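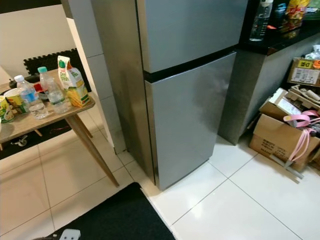

How much of a group's food and drink has to go in the refrigerator?
Less than most people think. Water, unopened shelf-stable juice, chips and instant noodles keep well on a table or counter, and the cold space can go to fruit, milk, leftovers and anything already opened.

That was the rule the people sharing a kitchen in Tevby settled on in April, after a few weeks of fighting with a refrigerator that would not close. The kitchen serves a workspace on the upper floor of the Brunner building, and up to 80 people pass through it in a week. It has one two-door refrigerator, one counter and very little closed storage.

The first thing they changed was the drinks. Bottled water used to take up most of two shelves. Now only a few bottles go in at a time, and the rest stay out where people can grab them. Those who want cold water put a bottle in when they arrive.

The second change was the table. Before, food got eaten at desks and the wrappers stayed there. The group bought a wood-grain table from Danell, a secondhand furniture dealer in Skatow, for $175. It is used for lunch, for snacks in the afternoon and for whatever anyone brings in to share.

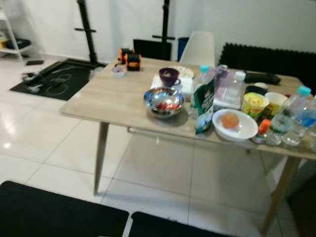

Strawberries, cups and drinks share the tabletop.

Fruit goes fastest when it is washed and put in a bowl. The same berries left in a store carton at the back of a shelf tend to get thrown out. Strawberries should go back in the refrigerator within two hours, and sooner in hot weather. Peaches and oranges are less fussy, though a ripe peach will last longer cold.

Napkins are on the table at all times. So are paper cups, but people are asked to bring a mug if they come more than once a week. The group spent $383 on kitchen supplies last year, and paper goods were the largest part of it.

Deliveries are still a problem. Boxes come in, get opened on the floor and stay there. A sign asking people to flatten them did not do much. The current plan is a box cutter on a hook and a recycling pickup every 5 days - the building had been doing it twice a month.

The refrigerator gets its own cleaning day. Shelves come out, the door seals are wiped with warm soapy water, and anything without a name on it goes. Open juice is dated with a marker. The freezer is checked at the same time, mostly for ice buildup and forgotten bread.

The next cleaning is set for 29th July. Containers still inside at noon will be emptied and left by the sink.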